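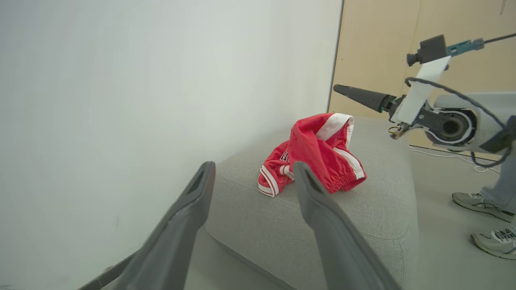

Red shorts on a light gray cushion, will the dye transfer?

Last updated: October

marlow_k
We bought a light gray couch in the spring, woven fabric, the kind with a fine texture you can feel when you run your hand over it. My son plays soccer and takes off his shorts wherever he happens to be standing, and that usually means the couch. They're bright red with white stripes down the sides. So far I haven't found any color on the cushions but I'm nervous every time I see them there. Is this a real risk or am I worrying over nothing? Cushion covers on ours zip off but the tag says dry clean only.

tennant852
Dry shorts on a dry cushion, no. Athletic shorts are nearly always polyester and the dye is set with heat. It doesn't rub off like a new pair of jeans does. I'd worry a lot more about denim on that couch.

PorchLight
I disagree. We had a red practice jersey, supposed to be polyester, and it left a pink patch on a cream armchair. It had been balled up damp for most of a weekend under a backpack. Cheap team gear is dyed any old way.

tennant852
Damp and under a backpack for two days is a different thing.

PorchLight
It's the same thing if you have a twelve-year-old.

marlow_k
He's eleven, and yes, they have been damp. Usually I get to them the same evening.

Naomi Mwaipopo
I did alterations and uniform repair for a school district for 9 years, so I've washed a lot of red shorts. Do this before you buy any sprays. Wet a white cotton rag, wring it out, and press it on an inside seam of the shorts for a minute. Then rub it a little. If the rag stays white, you can stop thinking about it. If it comes up pink, wash the shorts alone in cold water and test again. Most stop after three washes.

Look at the white stripes too. If they've gone pinkish along the edge where they meet the red, the dye is moving in the wash and it can move onto a cushion.

marlow_k
Thank you, that I can do. The stripes still look white to me. Will test tonight.

gus_in_grotthorpe
We have the Inier sofa in gray and I put a throw over the seat and that was the end of it. The throw goes in the wash with the towels. Costs less than cleaning a cushion. I paid $182 to have ours cleaned after the dog and I am not doing that again.

dellarose
A throw on that end of the couch just tells them it's the place to drop stuff. Ask me how I know. I put a basket by the arm instead and it works maybe half the time.

PorchLight
Half is pretty good.

gus_in_grotthorpe
The throw doesn't need anybody to cooperate. That's what I like about it.

dellarose
It slides off the back every time someone sits down. Then you're fixing it all day, and there's still a pair of shorts on it.

gus_in_grotthorpe
Tuck it down behind the seat cushion with a pool noodle cut to length. Mine hasn't moved since summer.

tennant852
Going back to the dry clean tag: don't wash the covers even if they zip off. Ours shrank and the corners never sat right again. The zipper is there so the factory can get the foam in.

Naomi Mwaipopo
Agree with that. If you ever do get a pink spot, blot it with cold water and a plain white cloth and work from the outside in. No hot water and no bleach. Try it on the underside first. If the tag has a letter S on it, skip the water and call a cleaner.

marlow_k
Okay, did the rag test. Inside seam, a full minute, then rubbed. Rag is white. I did it again at the waistband and there was nothing there either.

The tag does have an S on it. I had never looked.

tennant852
Then you're fine. Leave them where they fall.

marlow_k
I wouldn't go that far. They also smell.

dellarose
The smell is the better argument for the basket, in my opinion. Fabric like that holds on to sweat and you won't notice it until you have company.

fernhill_jo
Jumping in with a related question. The lettering on my daughter's red shorts is peeling. Is that from the dryer?

Naomi Mwaipopo
Most likely. Turn them inside out, wash cold, and hang them up. They'll dry overnight in most houses. The gathered elastic lasts longer that way too. Once the print has started to lift you can press it back down with parchment paper and a warm iron, but keep the iron off the polyester.

fernhill_jo
Will try it. Thanks.

marlow_k
Update for anyone who finds this later. We went with a basket, and a rule that uniform stuff goes in it before dinner. First week was good. Second week I found the shorts on the couch and the socks in the basket. I'm keeping the throw idea in reserve.

gus_in_grotthorpe
Pool noodle. I'm telling you.

Reader comments

hollis_b: Did the rag test on a red hoodie and it came up very pink. Glad I checked before it went on the new chair.

Quincy T.: Does this work for navy?

Naomi Mwaipopo: Yes, same test for any dark color.

Related threads

Fakir rug shedding on a gray couch
Trumis slipcovers, do they fit a deep seat?
What does the S on the cushion tag mean?
Getting grass stains out of white side stripes
Laundry basket in the living room, yes or no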